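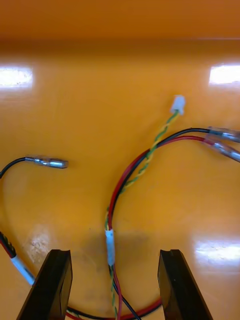 Section 4: Fitting the door latch kit (Lironska locker cabinets)
By the Hirstead workshop desk
Updated June

Read all of section 4 before you pick up a screwdriver. Covers the two-door and four-door cabinets. Older Tawfik frames, see section 6, different hole pattern.

Before you start

Cabinet unplugged. Not just switched off, unplugged. Doors open and wedged. Key bank emptied by whoever uses the cabinet, not by you.

You need:
- medium cross-head screwdriver
- small flat screwdriver for the cover clips
- the latch kit
- masking tape and a pen

CAUTION: The control board holds a charge after unplugging. Wait 2 minutes.

4.1 Checking the parts

1. Open the kit on a clean surface and lay everything out.
2. Match the part label to the label inside the left door. Last three digits must be 134. Anything else, send it back.
3. Push each plunger in with a thumb. Should slide easy and come back on its own.
4. Check leads for nicks.

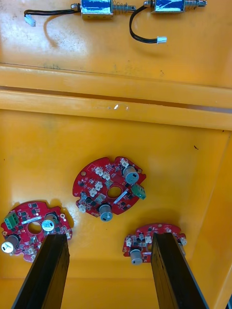
Latch kits get mixed up more than any other part we ship, so go slow on this bit. The cabinet takes the push-pull type only. Rectangular metal body, blue around it, coil spring on the plunger, black leads going to a small white connector. If yours has bare lead ends it's for the Kalturura drawer unit and won't plug in here. Don't cut and splice. Spring missing, look in the bottom of the bag first, then call.

NOTE: Spare springs are not sold separately.

4.2 Taking the old latch out

1. Pop the cover off with the flat screwdriver, bottom clip first.
2. Label the old leads with tape. Door number, top or bottom.
3. Unplug the connector. Pull on the plastic, never on the wires.
4. Undo both screws and hold the latch while you do teh second one. It drops.
5. Wipe the bracket. Old grease goes gritty and will jam the new one.

Doing a whole bank of doors? Sort everything before you go near the cabinet. Old latches never go back in with new ones, they look the same after a wipe.
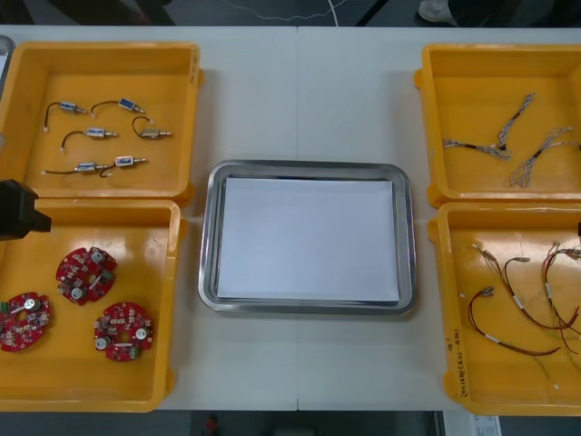
Fig. 4-2. Latch parts in yellow trays, leads attached.

4.3 Fitting the new latch

1. Offer it up with the plunger facing the door edge.
2. Start both screws by hand. Then tighten. Snug, not hard, the bracket is thin and will bend.
3. Push the plunger in again. If it drags now and didn't before, the screws are too tight.
4. Run the leads behind the bracket, through the lower slot.
5. Plug in. You'll feel a click.

CAUTION: Leads in front of the bracket get pinched the first time the door shuts.

4.4 Tidying the leads

Leave enough slack to open the door all the way, plus a bit. Tie at the hinge side, once at the top and once at the bottom.

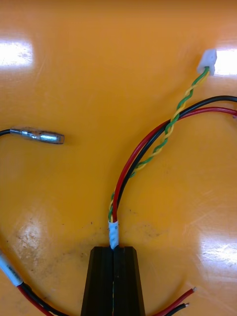

Keep ties off the bend itself. A tie on the bend works the wire every time the door swings and it breaks inside the jacket where you can't see it.

4.5 Testing

1. Cover back on, top clip first this time.
2. Plug the cabinet in and wait for the steady light.
3. Run each door 2 times from the keypad with the door open, then again with it closed.
4. Door won't release: check the connector, then the screws, then the label.
5. Reset the cycle counter. Hold CLEAR until it reads 0.

Check the screws again at 200 cycles. Replace the bracket grease at 2,000 or if the latch gets noisey, whichever is first.

Comments (3)

lockerroom_b: Step 4 in 4.2 should be in bold. Caught mine with my foot.

pten: Label in my left door is worn off completely. Is there anywhere else to read the number?

hirstead desk: Same label on the back panel, low down behind the power inlet.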